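**Bin sorter build, Clullport shared workshop, posts from the bench**

1/ Picking this thread up again after a gap. The sorter has a name now, Sallelus, because the folder on the workshop computer needed one. Today was all about the bin.
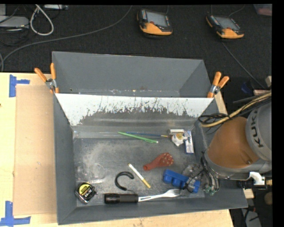

2/ For anyone new: the goal is to take mixed odds and ends out of one side of a bin and put them in the other side, one at a time, with no help from me. The items are deliberately unlike each other. A fork and a limp, balloon-like rubbery thing have very little in common when you try to pick them up.

3/ The divider is still held on with two orange spring clamps. I planned to replace them with brackets in November and didn't. They grip well and I can pull the panel out in a few seconds, so they stay for now.

4/ I taped blue marks at the corners of the tan sheet next to the bin. If the sheet moves, I can put it back on the marks.

5/ Settings changed today:

- approach height up to 80 mm above the bin floor
- travel speed down to 800 mm/s
- suction wait after contact made a little longer
- the pause between picks removed

6/ The approach height was the big one. At the old value the hoses rubbed the rim whenever the arm reached for something near the right wall. No rubbing in the last two runs. I'll check the hoses for wear anyway before I trust it.

7/ Someone asked what the arm is. It's a KUKA. It belongs to the workshop and I book it by the evening like everyone else does. The picking code is mine and lives on my own laptop.

8/ Results from tonight. Solid things with one flat face are fine. The tape measure went across on the first try every time. The flashlight is fine if it isn't tight against the front wall. If it is, the tool touches the wall first and the arm stops.

9/ The fork is bad. There's almost nothing for a cup to seal on, and the handle sits low on the floor of the bin. I've tried aiming at the widest part of the handle. It works now and then, which isn't good enough to count.

10/ Clear plastic is worse. The camera software either misses it or puts the pick point on whatever is behind it. I don't have a fix. The shiny patches on the bin floor also get reported as objects sometimes – mostly under the overhead lights.

11/ I tried matte spray on a scrap piece of the same gray material. It killed the reflections but it scratched off with a fingernail. A thin rubber mat from Jiline is next on the list. It comes in dark gray, and I can cut it to fit.

12/ Reply to a question about the divider: yes, the bare white at the top is a problem too. Pale objects leaning on it get lost. I may paint it, or cover it with whatever is left over from the mat.

13/ Log count is at 101 picks since I reset the file. I want about 3000 before I change the way it chooses where to grab. Before the reset I changed that part every week and could never tell what had helped.

14/ Parts note: the Moussa cups with the softer lip seal better on curved things than the stiff ones I started with. They also tear sooner. I keep both kinds in a jar and swap when a lip looks bad.

15/ One wiring job left over. The cables that loop over the bin's right rim need a proper tie point higher up the arm. Zip ties will do for a test, but I want a clip I can open – I take that tool off too often to keep cutting ties.

16/ Next booking is Thursday evening. Plan is the mat first, then the cable clip, then the same set of items again with no other changes. The fork stays in the set.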